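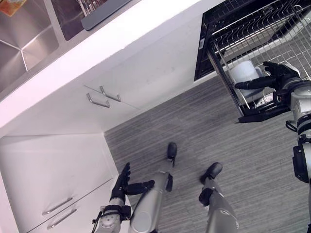
Fiction workshop notebook, session 14

Chapter 7 of Menevside got read out loud tonight, all of it, and my throat is wrecked. The brothers' quarrel at the mill finally sounds like two people who grew up in the same bed. Noemi laughed at the ferry joke (the one I nearly cut!) and Zhenhua didn't, so I'm leaving it in for now.

Main trouble is still the dialect. I'd dropped so many g's and h's that Åsmund stumbled over his own part twice and had to go back. We tried the same page with only the younger brother clipping his words, and it read a lot faster – you could tell who was talking even where I'd left the tags off. I'm going to redo the whole chapter that way.
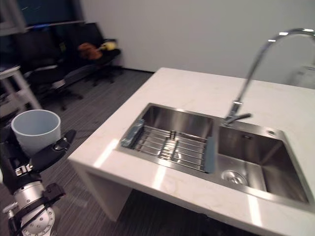
Page last changed: 11 October 2026, 22:14

Word count before cuts was 980 for the quarrel alone. I took out 200 while everyone was talking, mostly Meleo explaining to his brother things his brother already knows. He was there! He saw the horse go through the ice! Barbieri wants the betrothal mentioned sooner, before the shouting starts, and I think he's right, but it means moving the widow's visit back into chapter 6 and I don't love that.

Still don't know what Cattaneo wants in this book. He walks in, he's rude about the cheese, he leaves.

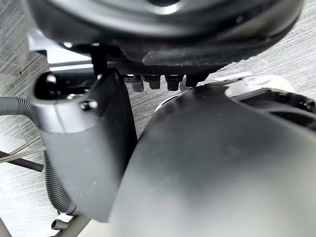

For next time

Zhenhua is bringing the opening of Pletside, second draft, with the present tense gone.

Donati owes us an ending. He's owed us one for a while.

Me: quarrel scene again, one clipped voice only, and try starting it at the slap. Also check whether the mill would be running at all in December, or whether I need to shift the whole thing back to harvest. Ask Åsmund, he had a book on water wheels.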